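How I Refinish a Tabletop in Plain White (Without Brush Marks)

Posted 15/08/2025 in Weekend Projects

I have now painted enough tabletops that my sister Tyyne calls before she throws any furniture out, just in case I want it. I usually do! A plain white top goes with pretty much everything, and the whole job costs less than a new table. The catch is that white shows every lump, hair and brush mark, so the work is nearly all in the prep. Set aside a weekend for the hands-on part and then a good stretch of waiting after that.

What you'll need

Sandpaper in 120, 180 and 320 grit
A sanding block (the cheap foam kind is fine)
Degreasing cleaner and a pile of lint-free rags
Wood filler and a plastic putty knife
Stain-blocking primer
Water-based enamel in white, satin or semi-gloss
A small foam roller with spare sleeves
A good angled brush for the edges
A dust mask, and a window that opens

Step 1: Take the top off if you can

Flip the table onto a blanket and look underneath. Most tops are held on with a handful of screws through the frame, and with those out you can work on the top flat, across two sawhorses, at a height that doesn't wreck your back. Put the screws in a jar and put the jar somewhere you will remember. If the top is glued on, leave it alone and wrap the legs in plastic.

Step 2: Wash it like you mean it

Kitchen tables especially are covered in a film you can't see – years of cooking oil, furniture polish and small hands. Sand over that and you just push it into the surface. I go over the whole top with degreaser, wipe with clean water, then do it again. Let it dry overnight. My neighbor Aarne Koivisto skipped this on a side table and the paint crawled back from one corner like it was scared of it. We had to strip the thing.

Step 3: Fill and sand

Press filler into the dents, leave it a bit proud, and let it go hard all the way through. Then sand with the 120 until the old shine is gone. You don't need to get down to bare wood, just to a dull, even surface. Follow with the 180. Go easy at the edges and corners, where it's very easy to sand through a veneer before you notice (ask me about the Stelmont desk sometime).

Vacuum, then wipe with a damp rag. Then vacuum the floor too, or it will all float back up and land in your primer.

Step 4: Prime

Two thin coats of stain blocker. Don't be tempted to skip this, particularly over pine or anything reddish, as the color can bleed through white paint months later. I sand lightly with the 320 between coats, just enough to knock down the fuzzy bits. The primer will look patchy and awful. Keep going.

Step 5: Roll on the color

Pour a little paint in the tray and load the roller evenly. Brush the edges first, then roll the flat part right away while the edges are still wet. Work in long strips the full length of the top, overlapping each one a little, and finish with very light passes all in the same direction. Then walk away. The worst marks I've ever made came from going back to fix one tiny spot after the paint had started to set.

I do three coats, sometimes four on a big table. Read the can for recoat times, and add extra if it's humid. A light rub with the 320 between coats keeps it smooth, but leave the last coat alone.
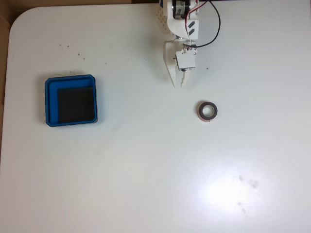 A white top with a rounded corner. I like this look for a work table.

If your top has square corners and you'd like them softer, do it back in step 3. Trace around a jar lid, trim the corner with a jigsaw, then sand the curve until your thumb can't feel any flat spots. Cut edges soak up primer, so give them an extra coat.

Step 6: Wait. Then wait some more.

Dry and cured are two different things! The paint may feel dry the same evening, but it stays soft underneath for weeks. I keep mugs off for 8 days at the very least and use coasters until a full month has passed. If you paint in the middle of August, plan on treating the table gently well into September. Felt pads under lamps help, too.

Fixing small mistakes

Dust specks: let the paint harden, rub the spot with 320 and a drop of water, then roll one more thin coat over the whole top.

Drips on the edge: shave them with a sharp blade once they're hard, sand, touch up with the brush.

Yellowish stains coming through: spot prime, let it dry, repaint. If it comes back, prime the entire top again.

Leftover paint keeps for ages in a small jar filled nearly to the top. Write the color and the date on the lid and stick it on the shelf with the screws you'll need to put the table back together.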